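Prandale Benchtop Sealer — 243 mL

Code 1131. In stock again, sorry for the wait. Last lot sold out in June.

Clear sealer for laminate joins, timber edges and the gap behind the sink. Low odour. Goes on milky, dries clear. Made for us by Nurley, same formula as the old Rulus tube, new cap.

Where to use it
Benchtop to wall. Around sink rims. Raw edges on drawer fronts and shelves. Not for cooktops or anywhere over 90 degrees. Not for outdoors. 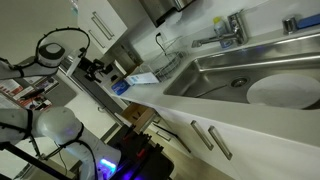
How to put it on
Scrape out the old stuff first, all of it. Wipe down with metho, let it dry. Tape both sides if you want a neat line. Cut the nozzle small — you can always cut more off. One steady pass, smooth with a wet finger, tape off while its still soft. Touch dry in 10 minutes, leave overnight before it gets wet.

One tube does most kitchens. Big L-shaped ones get two. Colour match tubes are code 1021, white and grey only for now, beige is comming.

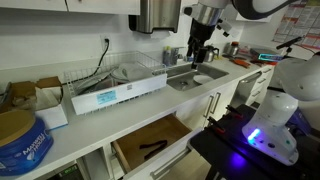

Storage — cap on tight, upright, out of the sun. Keeps a year unopened. Once its open use it within a couple of months or the nozzle blocks up. A screw pushed in the end helps a bit.

Pick up from the Raju Street counter or we post. Trade price on a full carton, ask us.
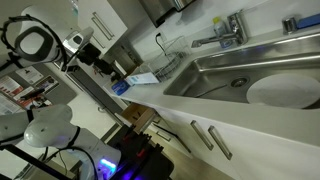
Kaiwen Jin: Used two tubes on our bench and the laundry trough. Easy to smooth, no smell by dinner. Nozzle on the second one was a bit stiff. Does it take paint?

Reply from the shop: Yes, water based only, give it a full day first.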